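Two Arms and a Paper Cup: Notes for Evening Three

Mervin Dhillon, Grestulside Shared Workshop
December
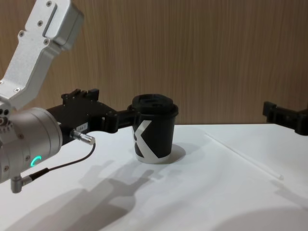
1. Where we have got to

You should have both arms bolted down, powered up and answering to their own names. If the left one moves when you talk to the right one, go back to the sheet for evening two and swap the addresses. Do this before you try anything below. Isabelle Perron did not, and her right arm spent an instructive minute looking for a table that was somewhere else.

Tonight's job is the paper cup hold. One gripper takes the cup just below the lid and keeps it upright on the table while the other arm waits its turn. It sounds like nothing. Budget the whole evening.

2. Why a paper cup

A mug forgives you. You can close on it as hard as you like and the mug does not care. A paper cup has opinions, and it also has a taper, so flat fingers closed square on the side will try to squeeze it downwards or tip it over. The stiffest part is near the top, where the lid braces the wall. Grip there. Halfway down, the wall folds in and you have made an ashtray.

Start with an empty cup, lid on. After that, water. Coffee is for people whose code has passed section 5.

3. Setting the grip

Open the settings page in Dreleck and find the finger entries. Width is in millimetres, force is in whatever units the author felt like that day, on a scale from 0 to 800.

- Set the open width to 100. This clears the lid with room to be slightly wrong.
- Set the closing speed low. You may raise it when you are bored, and you will be sorry.
- Set force to 85 and close on the cup. If it slides when you nudge it, go up in steps of 9 until it stops.
- Write down the number that worked. Next week's cups come from a different box.

Do not copy your neighbour's number. Their finger pads are worn differently, and they may well be lying.

4. Cables

Every group loses one evening to a cable, so let's get it over with. The thin lead from the wrist to the gripper needs a loop big enough for the wrist to turn fully both ways. Turn it by hand, power off, and watch the loop. If it goes tight, it is too short. If it catches on a finger, it is too long, and you are allowed one sigh.

Leave the loop free near the connector. Cable ties there look very tidy right up to the moment they pull the plug out.

5. The waiting arm

The second gripper should wait at lid height, pointing towards the cup and well short of it. People like to park it high up, out of harm's way, and then it has to come down past the first arm – this is how Arumugam board number two met its end.

Run the hold ten times with the second arm waiting. Then let it creep in by one finger's width per run. Stop when you get nervous. That distance goes in your log as the safe gap, and it will be larger than you'd like.

6. Before Monday

Read the Urkorier joint limits sheet, both sides. The second side is the one with the limits on it.

Bring your log, your force number and a cup with a lid. The workshop supply is for demonstrations, and I have seen what you do to them. Anyone whose arm still drifts to the left after switching on should come half an hour early and bring the small hex keys, which I would like back.

Last updated: December
Grestulside Shared Workshop – questions to Mervin at the front bench | © Mervin Dhillon | Back to top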